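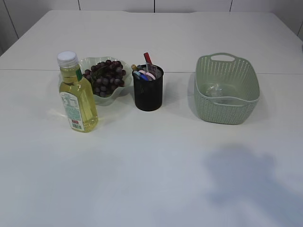 Speaker notes: Sorting a shared table
Session 2, Thursday, after the break

Opening (2 min)

Start with the problem. Most shared tables are cleared by category of mess: someone wipes, someone stacks, and the objects go back where they were. The talk covers a different order of work. Sort by where a thing belongs, then by how it is handled, then clean.

Credit Fouzia Tarar for the original checklist. Precious Cruzado shortened it for the Ulleck kitchen and that is the version on the handout.

Slide 2. Mixed tables

Point at the bottle, the grapes and the pen cup. Three homes: pantry, fridge or fruit shelf, desk. A table with this mix is normal wherever people eat and work on the same surface.

Ask the room which one they would move first. Wait for answers. Most groups say the fruit.

Slide 3. The oil bottle

The bottle in the photo has yellow liquid that looks like cooking oil. Treat it as oil for the talk. Clear plastic lets light through, and light shortens the life of oil. A closed cabinet away from the stove is the right place.

Check the cap before lifting. Lift by the body, one hand under the base if full. Wipe the base before it goes on a shelf. Oil rings on white surfaces pick up dust and are slow to remove.

Turn the label outward on the shelf. Zhiqiang Zou will ask about decanting into dark glass. Answer: fine for small amounts, write the date on the new bottle.

Slide 4. The grapes

Open bowl, fruit mounded above the rim. Move it with two hands, level, and clear the path first. A wavy rim gives an uneven grip, so hold the bowl low on the sides.

Unwashed grapes keep better. Wash what will be eaten, leave the rest on the stem, refrigerate. Pick out split fruit before storing.

Slide 5. The pen cup

Top-heavy when crowded. Empty it fully once a month. Test each pen on scrap paper, discard the dry ones, return what is left with points down. Small loose items go in a drawer tray.

Keep it away from food. Ink on a tabletop needs alcohol; test a corner first.

Slide 6. Seams

Joined tabletops collect crumbs along the joint. Brush along the seam, then wipe across it. A wet cloth first pushes debris in. Darmawan Hutapea has the soft brush for the demo.

Slide 7. Labels at Uvov

Skip if past the 90 minute mark. The Uvov pantry used 200 printed shelf labels. Half were too specific and had to be redone. Broad names work: oils, fruit, writing.

Questions

Torquil Kinnear has the microphone. Handouts by the door.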